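Brand Identity for Small Clients
Course handout, week 2: from the first talk to the logo on paper

These notes go with the second session of the course. I've written them up more or less the way I said them out loud, with the detours left in, because a few of you told me the detours were the useful part (I'll take that as a compliment!). If you missed the session, read this with a pencil next to you and do the exercises as they come up.

I'm going to lean on three jobs of mine all the way through. Dumthorpe is a small bakery and breakfast place. Espinoza is a family framing shop. Zonex is a firm that services elevators, and it was by far the hardest client I've ever had, mostly through my own fault, as you'll hear.

Start with the talk, keep the sketchbook closed

My first meeting with a client is a conversation and I try very hard not to draw during it. The minute there's a shape on paper, everyone in the room looks at the shape. They stop telling you about their customers and start telling you they've never liked circles.

What I want to come away with is a page of plain words. At Dumthorpe the words I wrote down were early, warm, crumbs, regulars, no fuss. "Crumbs" sounds silly but it ended up in the final logo, so write down the silly ones too. At Zonex I wrote down "modern" and "professional" and went home happy, and that was my mistake. Every client says modern and professional. I had nothing to draw from and it took me a month to admit it and ask for a second meeting.

Questions I ask nearly every time:

What does a customer say when they recommend you to a friend?
Where will people see your name first: a door, a van, a phone, an invoice?
Which part of your present look would you be sad to lose?
Is there a color you can't stand?
Who has to say yes before this gets printed?

The last one matters more than you'd think. At the framing shop I had a lovely time with the daughter, got everything approved, and then her father came in from the workshop and asked why his name was in lower case. It went back to capitals. He was right, too, the capitals look much better over the door.

Words to pictures

Once I've got my page of words I make a mood sheet. One sheet, letter size, and I stick things down with tape like a kid. Colors, bits of packaging, a texture, a typeface I cut out of a flyer. I don't put other people's logos on it. If you put logos on the sheet you'll draw those logos again, slightly worse, and you won't notice you've done it.

For a food client I also like to think about the colors of very ordinary breakfast things. Pale green, cream, toasted orange: I could pull a whole palette out of that and it wouldn't look like anyone else's coffee shop.

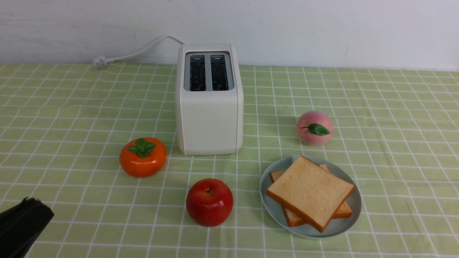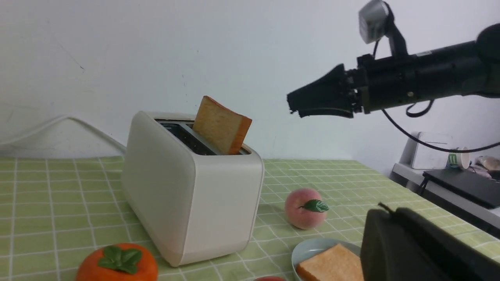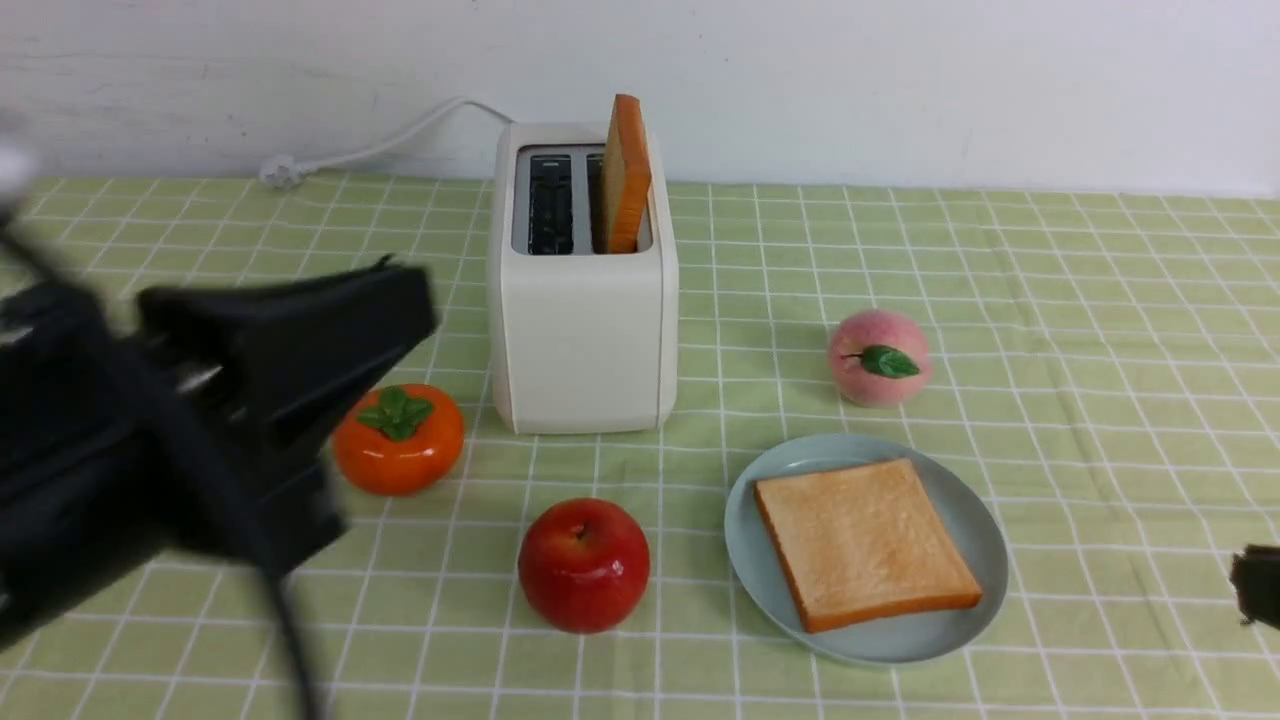
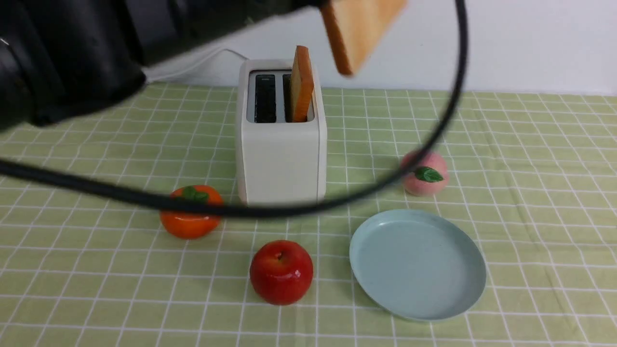 Thumbnails, and lots of them

I ask for 20 thumbnails per project on this course. They should be tiny, the size of a postage stamp, done with whatever pen is lying there. No computer yet, please. You'll find the first handful come easily and are all the same idea, then there's a horrible stretch in the middle where you're sure you've chosen the wrong job, and somewhere after that you get silly and one of the silly ones is good.

The Dumthorpe mark came out of that stretch. I'd been drawing loaves and loaves and more loaves, and they all looked like mailboxes. Then I did a plain capital D with a rough inside edge, as if somebody had torn it, and I sat up. That was the crumbs. It took me another week to get the roughness right, because too much of it looked like a printing fault and too little looked like I'd slipped.

Keep every thumbnail. Don't erase, don't tear pages out. I show clients a page of them at the end, once the logo is approved, and they love it. It helps them see what they paid for, and it stops the "my nephew could have done that" talk before it gets going.

Exercise: take your page of words from last week and do your thumbnails at home. Circle 2 that you'd be willing to defend in front of the group. They don't have to be the prettiest.

Black first

Everything gets drawn up in solid black before it gets a color. I know, I know, it's dull, and the color is the fun part! But color hides weak shapes. If your mark only works with the orange in it, it doesn't work on a receipt, a rubber stamp or the side of a cardboard box.

Test it small, too. Print it at the width of your thumbnail (your real one, on your hand) and tape it to a wall. Step back across the room. Then turn it upside down and see if it tips over to one side. My first Zonex mark had an arrow in it that looked fine on screen and like a squashed fly at business card size. We'd have ordered 1,000 cards with a squashed fly on them if the printer hadn't phoned me. Be nice to your printer.

Choosing type

I use 2 typefaces per client and I get grumpy when I'm talked into more. One has the personality and goes in the logo and the big headings. The other does the work: addresses, prices, opening hours, the long paragraph on the website that the client insists on.

Look at the letters the name is made of before you fall for a font. Espinoza has a z in it, and z is where plenty of good typefaces go strange. I threw out my favorite for that job purely over the z. Dumthorpe has that m and t bumping into each other in the middle, so I spaced the letters by hand and then spaced them again the next morning, when my eyes were fresh. Do the spacing in the morning if you possibly can.

Also check the license. Check that it covers print and web, and save the receipt in the project folder. I've had to buy the same font twice from pure untidiness.

Color, finally

Pick your main color and then pick what it sits on. People forget the second half. A warm cream paper will turn a cool gray slightly purple, and a client will see that at once even if they can't say what's bothering them.

I make a little table for each client with the print mix, the screen value and the nearest spot ink, and I print a swatch of each on the stock we're really going to use. Then I look at them by the window and again under the nasty ceiling light. For the bakery we went with a toast brown and a very soft green. The brown needed four goes. It kept coming out like gravy.

Showing the work

Bring fewer options than you have. I show one direction if I'm sure and two if I'm not, and each one comes on something real: a paper bag, a shop sign, a letterhead with a proper letter typed on it. A logo floating in the middle of a white page invites people to poke at it. On a bag, it's a bag, and they start talking about their customers again.

Say what you were after before you turn the page over. I read the client's own words back to them, from my notes, and then I show the work and I stop talking. The quiet is awful, so bring a glass of water and drink it slowly.

When the comments come, write them all down, even the ones you're already arguing with in your head. "Make it bigger" usually means it isn't clear enough. "Can we try it in blue" sometimes means exactly that, so try it in blue.

Handing over

The files I give every client at the end:

Logo in full color, solid black, and white for dark backgrounds
A version for small sizes, with the fine detail taken out
Vector files for the printer and plain image files for everybody else
The color table
One page of rules, in everyday language, with the minimum size and the clear space

Keep the rules to that one page. I once wrote a huge rule book for a client in Vutilside and I'm fairly sure it propped open a window for years. The single sheet I made for Dumthorpe is taped up next to the till, with flour on it, and the logo has been used properly ever since.

For next time

Bring your thumbnails, all of them, including the ones you hate. Bring your circled pair drawn up in black at two sizes, one across a full sheet and one no wider than a business card. If you've got a client of your own already, bring their old letterhead or menu or whatever they're using now, and we'll look at what's worth saving. We'll also start on page layout for the website, so sketch out what you think should be on the home page, on paper, in pencil.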